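January 31, 2019

Spent most of the day on the floor segmentation again, and I'm happier with it than I was at lunch (Soon-im Koo brought soup over, bless her, which may have helped). The plane fit in Doltus was still treating the grout as little ridges, so the planner kept finding 70 or more tiny obstacles to be polite about. I've raised the height cutoff to 7 mm and they've all gone.

What's left is the lens model. Straight grout comes out bowed toward the right, and that's the side the fingers sit on, so our grasp points drift just where we need them most. Si-eun thinks the old calibration is fine in the centre and hopeless at the edges, and I'm inclined to agree with her. 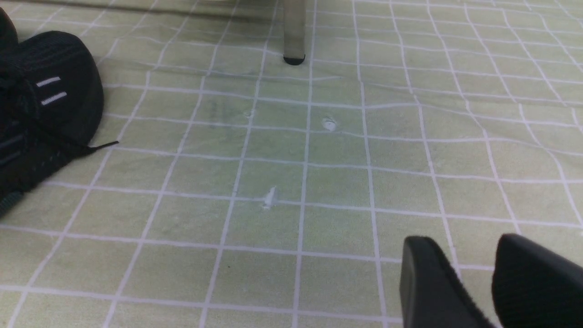 I'd like to refit using the grout lines themselves, seeing as we get them free on every run. Hyun-seo has 200 logged views we can borrow. Small white scraps are still a worry, as the colour mask is quite willing to call them grout, and a black shoe against black fingers will need its own look. Self-mask first, then, and I'll leave the refit running over supper.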